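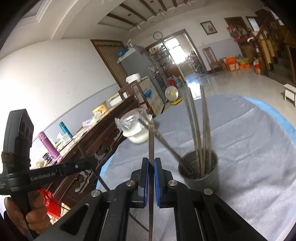
*Chopsticks and their cup on the table, living room end.*

**Ticket: radiator in the living room lukewarm, bedroom scorching**
**Raised by:** Gifty Ofori, flat 38
**Handled by:** Sandro Guerra, Lombardi Heating
**Status:** closed, with one thing to keep an eye on

**Gifty, Wednesday, 8.15 in the morning**

Good morning, and sorry in advance for the length of this, I do go on a bit when I'm cold! The living room radiator has been barely warm since the weekend. The top is stone cold, the bottom is a sort of tepid, and the bedroom one is so hot I've been sleeping with the window open, which feels very wasteful. I've turned the living room valve up to 5 and left it there overnight with no change at all. The boiler is the Brosow, the white one in the kitchen cupboard, and it isn't showing any error. I had my sister's family for supper last night and we all ate in our cardigans.

**Sandro G., 9.40**

Morning Gifty, please don't apologise, a long message saves me a phone call. Cold at the top and warmer at the bottom usually means air, so let's start there. Could you turn the heating off, wait until the radiator has cooled, then open the little bleed valve at the top corner with a key? A quarter turn is plenty. Have an old towel underneath, the water can be very black. Close it again as soon as you get a steady dribble with no hissing. Then have a look at the pressure dial on the boiler and tell me what it says.

**Gifty, 11.25**

Done! It hissed for ages — I'd nearly given up — and then spat at my sleeve. The needle has gone right down into the red, just under 0.5. Is that my fault? I've switched nothing back on.

**Sandro G., 11.50**

Not your fault at all, that's where the air was making up the pressure. You need to top it up. Under the boiler there's a silver braided hose with a small black tap at each end. Open both slowly, watch the needle, and close them both when it reaches 1.2. Then heating on, and give it an hour.

**Gifty, 2.10 in the afternoon**

Pressure is 1.2 and holding. The radiator is warm all the way across the top now, hooray, but still nothing like the bedroom one. The thermostat in the hall is set to 20 and the living room says 17.

**Sandro G., 2.30**

Good, half the job done. The other half is balancing. The bedroom is nearest the boiler and it's taking more than its share. I don't like asking people to fiddle with the lockshield valve (the one under the plain plastic cap), so I've asked my colleague Chantal Bergeron to call in on her way back from another job. She'll be with you by five.

**Chantal, 5.35**

Visited. Bedroom lockshield was wide open, now closed down to half a turn. Living room opened fully. Flow temperature on the boiler was 55, raised to 70. Checked all the joints I could get at and found no drips. Both radiators heating evenly when I left. Thank you for the tea and the ginger cake, Gifty, it had been a long day.

**Gifty, 8.50 in the evening**

Just to say it's 20 in here and the cardigans are off. Bedroom is lovely and cool as well. I'll look at the dial every few days as Chantal asked, and shout if it drops below 1.

**Sandro G., 8.55**

Lovely to hear. Closing this one, but reply here if the pressure falls and it'll open again by itself.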